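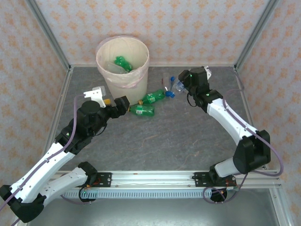 Keeping Your Vegetables After You Pick Them: Tips from the Sellow Kitchen Garden

If you grow vegetables at home, you already know the strange week in the middle of summer when everything is ready at once. You go out for one cucumber and come back with your shirt held out in front of you like an apron, full of squash. I have been growing in the same backyard for a good long while now, and I still plant too much every spring, so most of what follows I learned by throwing things out that I wish I hadn't.

When to pick

Go out early, by seven in the morning if you can stand it. Leafy things like lettuce, chard and kale hold up so much better if they come in before the sun has been on them. Bring a bucket with a little cool water in the bottom for the greens and a separate basket for everything else. Tomatoes can wait until later in the day and so can peppers. Beans I leave until the dew has dried, as my grandmother did, and I have never had much rust on the plants (knock on wood).

Use snips on peppers and eggplant. I used to twist them off by hand and I must have broken a whole branch every other time I did it.

To wash or not to wash

My rule is to brush off the dirt and leave the washing until I'm ready to cook. Carrots and beets get their tops cut off right away, leaving a short stub, and go into the crisper in a bag with a damp towel. Lettuce is my one exception. I swish it in a sinkful of cold water, spin it hard, and roll it up in a clean dish towel before it goes in the drawer. It takes up a ridiculous amount of room that way, but we eat a great deal more salad when it's sitting there ready to go.

On the counter or in the fridge

Tomatoes stay out, stem side down, on a tray where they aren't touching each other. Once they are fully ripe and you can't keep up with them, go ahead and put them in the refrigerator for a day or two and let them warm up on the counter before you eat them. Basil goes in a glass of water like a bunch of flowers. Mine turned black every time I chilled it, and it took me three summers to stop trying.

Onions and potatoes both like a dark, airy spot, but keep them apart from each other. I have the potatoes in a paper sack at the bottom of the pantry and the onions hanging on the back of the cellar door in an old pair of tights — not pretty, but I can see at a glance when one is going soft.

Winter squash

Cut these with a couple of inches of stem and never carry them by it. I cure mine on the back porch for 2 weeks, turning them whenever I think of it, and then they go on a shelf in the spare room. Butternuts will usually see us through the holidays. Acorn squash won't last nearly so long, so eat those first. I bring everything in by October no matter what the forecast says, after losing a whole row to one cold night.

Freezing the extra

Green beans, broccoli and corn all want a quick dip in boiling water and then a bath in ice water before you freeze them. Dry them well! I spread them out on a sheet pan, freeze until they're hard, and only then bag them up, so I can pour out a handful for soup without chipping away at a brick. Peppers and chopped onions can go in raw. Grated zucchini I squeeze out and freeze in two-cup bags, the amount my bread recipe calls for.

Write the date and what it is on every bag. Frozen chard and frozen spinach look exactly alike in February, and so, I'm sorry to say, do tomato sauce and chili.

Trimmings

Bean ends, carrot tops and outside leaves go out to the compost every evening after the supper dishes. In hot weather I keep them in a lidded tub in the freezer until there's enough to be worth the walk, and the fruit flies leave us alone.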